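In Praise of a Bigger Bin

By Khalil Masri

My aunt kept a guesthouse for most of her working life, and she judged every hotel she ever stayed in by its wastebasket. Beds she forgave, and breakfasts too, up to a point. But she would walk into a room, find the little bin, hold her hands apart to show me the width of it, and sigh. I thought it was a funny thing to care about when I was young. I am now well into middle age and I have come all the way over to her side.

Think of what a person gets through in a hotel room. You buy water because you don't trust the glass, you eat something out of a wrapper at an hour when you should be asleep, you blow your nose, you take off the mask you wore on the trip. None of it is much. Put together, it fills a small round bin right up, and after that things start landing on the carpet beside it.

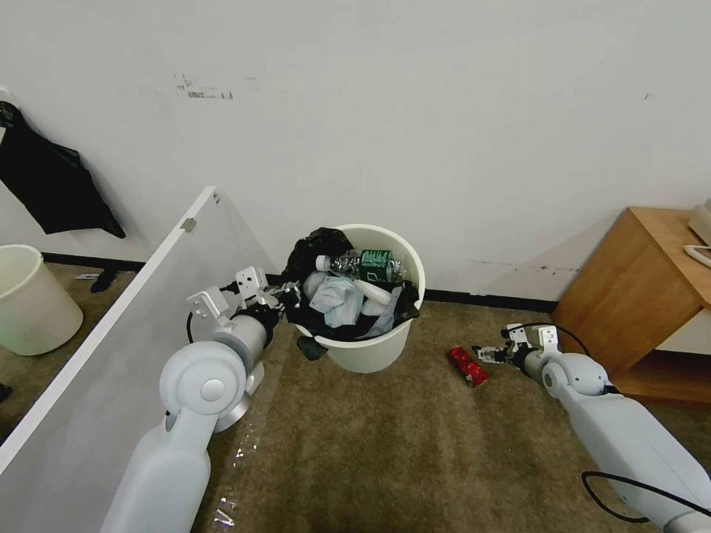

Full to the top, with a red wrapper left over.

I don't believe people who do this are slobs, or not all of them. My friend Fatemeh Sadeghi, who cleaned rooms at the Shokri for years before she ran the place, used to tell her new staff that a guest who leaves rubbish next to the bin was at least aiming for it. I have always liked that. It gives the tired traveler the benefit of the doubt, and most of us could use it.

The floor is another matter, I admit. A can over by the nightstand, one slipper on its side and its partner a good step away, a bottle standing up on the carpet like it's waiting for a bus (I have done this last one myself, more than once). Somebody has to bend down for every single piece, and anyone past fifty can tell you what that bending costs.
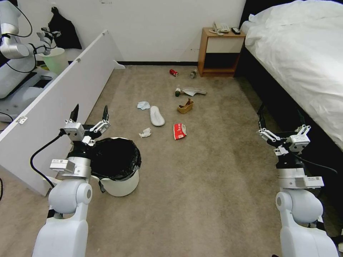 Slippers, a can and bottles on the carpet, and the bin within reach.

So I have two requests, one for each side. Hotels, please buy a bigger bin, and tuck a spare liner in the bottom while you're at it. A black bag folded well over the rim is a fine thing, but it has to have some slack in it, or there's nothing to gather up and tie when the bin is heaped.

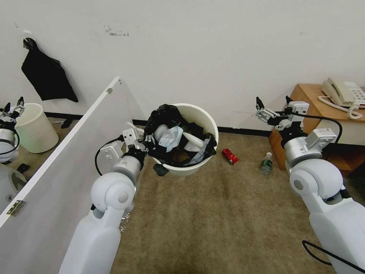 A corner of the liner hanging down over the rim.

And guests, before you go down to pay, take a couple of minutes and walk the floor. Get the bottles together. Pair up the slippers. If the bin is full, stand what's left beside it where it can be picked up in one go. My aunt did this in every room she ever slept in, in her coat, with her suitcase already out in the hall and my uncle calling up the stairs that the taxi was here.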